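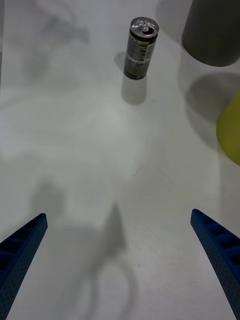 Faint gray smudges on a matte white tabletop.

Call for participants: How people clean tables at home

Ikisus is looking for 80 households in Prilport and Zoltstead to take part in a study of how people wipe down tables, desks and kitchen counters. The study runs for six weeks, starting in March. You do not need to change the way you clean, and you do not need to clean more than you do now.

What the study is about

Most advice on wiping down tables comes from product labels, and we want to know how far it matches what people do in their own kitchens. Last year we sent a short mail survey to homes in both towns and got 1356 replies. Many people wrote in the margins that the questions did not fit their routine. Some use one cloth for everything. Others wipe with a dry paper towel during the week and do a proper wash when guests are coming. The new study follows a smaller group more closely so that we can get these details right.

What you will do

– Keep a paper diary. Each time you wipe the table or counter you have chosen for the study, write down the time, what you used and why you did it. An entry takes less than a minute.
– Fill in a short form at the end of each week.
– Let a member of our staff visit your home 2 times, once in the first week and once in the last. A visit takes an hour. We will look at the surface, take a swab from it and ask some questions about your diary.
– Come to one group talk at the Moradi Building in Prilport. Evening and afternoon times are available, and children are welcome.

Please do not clean specially for the visits. We are not grading anyone.

Who can take part

You can sign up if you are 18 or older, live in Prilport or Zoltstead, and expect to stay at the same address until the study ends. Your home must have at least one table or counter that is used for food or for work. Any material is fine, including wood, glass, stone and laminate. Renters and owners are both welcome. Only one person per household should keep the diary, but other people in the home may clean as usual, and you can add their cleaning to the diary if you know about it.

We would especially like to hear from people who live alone, from shared student houses, and from homes where someone works at the kitchen table during the day. These groups were short in the mail survey.

You cannot take part if you or anyone in your home works for a company that makes or sells cleaning products.

Payment

Each household that finishes the study receives $82. If you leave early, you will be paid for the weeks you completed. Bus fare or parking for the group talk is paid back on the day, so bring your ticket or receipt.

Your information

Diaries are marked with a code and do not carry your name. Home addresses are kept in a separate file and deleted once the last payment has gone out. Swabs are tested only for common kitchen bacteria and food residue. You can ask for your own results, which will come by mail after the study closes. You may stop at any time without giving a reason.

How to apply

Pick up a sign-up form at the front desk of the Moradi Building or at the Zoltstead public library. Both have a drop box for finished forms. Write down the best time of day to call you. We will phone to go over the details – the call takes ten minutes – and then send you a consent form to sign. Places are filled in the order that signed consent forms reach us, and we will keep a waiting list for each town.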